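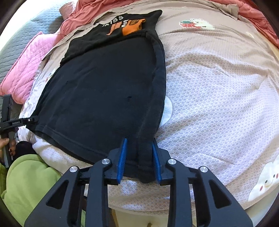
When can people in Skerkthorpe get a flu shot this year?
Starting Monday morning at the old Ginley shoe store on the main street, and you don't need an appointment if you come before noon.

I stopped by on my lunch break to get the details, because the flyer that went around last week left out half of what I wanted to know (like where on earth to park). The county clinic has the storefront through the end of January, and the first delivery is 800 doses. A second batch is on order, but the nurse at the desk wouldn't promise me a date, and I didn't push her.

Everything is set up for keeping apart from each other. You come in the front, you leave by the alley door, and they let in 8 people at a time. Masks on, of course. If you're standing outside, there are marks on the sidewalk, and they go all the way past the bakery, so you'll at least have something nice to smell while you wait! Bring a short-sleeved shirt or something that rolls up easily. I wore a tight sweater to mine last fall and regretted it.

The shot is free for anyone over 65 and for kids in school. Everybody else pays 20 dollars, or nothing at all if your insurance covers it — bring the card, they'll check on the spot. They take cash and cards but no checks.

Folks out in Staltau have their own day. The clinic van will be parked behind the feed store there on Thursday from two until six, same prices, same rules. If you can't get out of the house, call the desk and ask for a home visit. They told me those go to people on oxygen and people in wheelchairs first, and the list is already getting long.

Last year the county gave 1323 flu shots in all, and the clinic is hoping for a lot more this time, with Covid still going around and the hospital over in Gál not wanting two kinds of sick people in the same hallway. I asked whether the flu shot does anything against Covid. It doesn't, but it can keep you from catching the flu on top of it, and that was enough for me.

I'm going Monday, early, with my mother and a thermos. Parking is in the lot behind the library, by the way. The spaces in front of the store are for drop-offs only.

Posted Saturday, September 12, 2020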